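About Us | Our Story | Sorting & Stacking Toys

The people and the foam behind Tolentino Play Supply

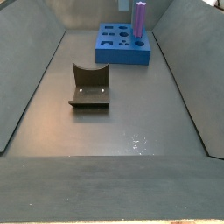
The blue sorter block with the tall purple star standing in it.

Welcome, and thank you for clicking on the page that most people skip. We're a small company that makes and sells foam sorting toys for young children, and for the preschools, therapy rooms, libraries and grandparents who keep a shelf of such things ready. If you have come here to find out who we are before you spend money with us, that seems very sensible. Pull up a chair, because we do tend to go on a bit.

Tolentino Play Supply began with a bucket. Efren Evangelista was running the toddler room at a neighborhood preschool, and at the end of every day he would go around on his knees collecting the loose pieces from four or five different shape sorters, all of which went into the same yellow bucket. Some were wood and some were hard plastic, and by the end of the year there was hardly a complete set among them. The children didn't seem to mind very much. They would sit with one box and one piece that had never belonged to it, turning it around and around, and Efren started to wonder what a sorter would be like if it had been planned by somebody who had watched that happen for years.

He wanted it soft, first of all. Anybody who has been in a room with a dozen two-year-olds and a basket of wooden cubes will understand that. He wanted it quiet too, and he wanted the pieces to be long enough that a child could wrap a whole hand around one and still see which end was going in. Most sorters have you drop a piece through a lid and then it's gone, and you have to open a door to get it back (or shake the thing upside down, which is what children prefer). Efren's idea was that the piece should stay where you put it, standing up, so that you could look at what you'd done and so could everybody else in the room.

He cut the first one himself at his kitchen table with a bread knife, out of camping mattress. It was terrible! The holes were ragged, the circle was closer to an egg, and the whole block leaned. We still have it, and it sits on the windowsill next to the mail tray, where visitors are sometimes allowed to squeeze it.

Ottó Halász came into the story through the preschool as well. His daughter was in Efren's room, and Ottó had spent most of his working life cutting gaskets and packing inserts, the gray foam kind that hold camera lenses and surgical tools in their cases. He picked up the leaning block at pickup time one afternoon, looked at it for longer than was polite, and asked if he could take it home over the weekend. He came back with two clean ones. They have been working together ever since, and they still disagree about nearly everything to do with corners.

What we make

Our main product is the Grurkora block, a thick slab of foam with holes of different shapes cut into the top and a set of tall pieces that stand in them. We named it after nothing at all. Ottó's daughter said the word over and over one evening while she was playing with a sample, and by the time she'd gone to bed nobody could think of anything better.

The blue one at the top of this page shows what we like about a mixed layout. There are round holes and slots, a rectangle, a rounded oblong, and a cluster of three little circles set in a triangle, so that a child who has gotten very comfortable with circles has something new to think about. The irregular opening toward the front gets the most discussion among grown-ups. Some people see a cross and some see a game controller, and we have heard both from parents in the same family.

The star is the favorite, and has been from the start. A star is hard. With a circle you can be facing any direction you like, but a star asks you to turn your wrist a little at a time until the points line up, and you can watch a child's whole face change while they're working on it. We make ours as a long column with the ridges running all the way down, because small fingers like to feel along them before they try. Many of our teachers tell us they hold the star back until the second or third week and bring it out as a sort of event.

How we make it

We buy our foam in sheets from a supplier called Irnomier, who have put up with a great many questions from us over the years about density. If it's too soft, the tall pieces flop over. If it's too firm, a child can't push them home without help and gets cross, and so does whoever is helping. We settled on something in between, with enough give that a piece goes in with a bit of a squeeze and then stands up by itself.

The sheets are cut in our workshop, which is one long room behind the office with a roll-up door that sticks in November. Ottó runs the cutting and Efren does what he calls the thumb check, which means that every piece is put into its hole by hand and taken out again before the set is packed. It takes a while. We have been told more than once that checking a handful from each batch would be plenty, and maybe it would be, but we remember the yellow bucket and we would like every set to leave here complete.

The colors are kept plain and bright. We tried patterned foam for a season, with speckles in it, and the children spent their time picking at the speckles. We also tried matching each piece to a colored ring around its hole, and found that children sorted by color and stopped looking at shape altogether. Now the block is one color all over, and the holes simply show a little darker than the top. The only clue is the outline itself, and that seems to be enough.

Who we make it for

We started out thinking of preschools, and they are still most of our orders. When we last went through the address book for our newsletter there were 923 names in it, and 51 of those were occupational therapy practices, which surprised us very much the first time we noticed it. Therapists use the blocks with adults as well as children, for grip and for wrist turning, and it was a therapist who asked us for the longer pieces that we now put in every set.

We also hear from families, and we love those letters best. One grandmother keeps her block on the coffee table all year and says that her bridge group can't leave it alone. A father wrote to tell us that his son takes the star to bed. We aren't sure we should recommend that, although it is softer than a fire truck.

Looking after your set

Foam is easy to live with if you treat it kindly. Wipe the block and the pieces with a damp cloth and a drop of mild soap, and let everything air dry with the pieces out of their holes. Please don't put any of it in the dishwasher or the dryer. Keep it off radiators and out of the back window of the car in summer. A piece that has been squashed at the bottom of a toy box will usually come back to its shape if you stand it up overnight and leave it be.

If you have a child who bites, and many of us have had one, please keep an eye on things and put the set away when you can't. Foam will hold up to squeezing, throwing and being sat on, but teeth are another matter, and bitten pieces should be thrown out.

Lost pieces

Pieces get lost. They go under sofas and into coat pockets and home with the wrong child. We sell single pieces for every block we have made under the Grurkora name, and if you send us a note with the shape and the color we'll find you the one that fits. If you can't tell which shape is missing, stand all the others in their holes and tell us which one is left. Schools are welcome to save up a list and send it at the end of the term.

Where we are now

There are 27 different shapes in our pattern drawer these days, and a good many of them will never be sold, either because they were too fiddly or because they looked like something rude when you turned them sideways. We are working on a wider, flatter block with a small toy shop chain, Votik, who would like something that two children can use from opposite sides without bumping heads. It has been slow going. Ottó thinks the holes should be mirrored and Efren thinks they should not, and there are samples of both all over the packing table.

If you live nearby you are very welcome to stop in on a weekday morning and try things out, and bring the children if you have them. Come around to the side entrance and knock hard, as the cutter is loud. Everybody else can reach us through the contact form, and one of us will write back, probably at greater length than you were hoping for.

With thanks from all of us in the workshop,
Efren and Ottó

Page last updated October 20, 2021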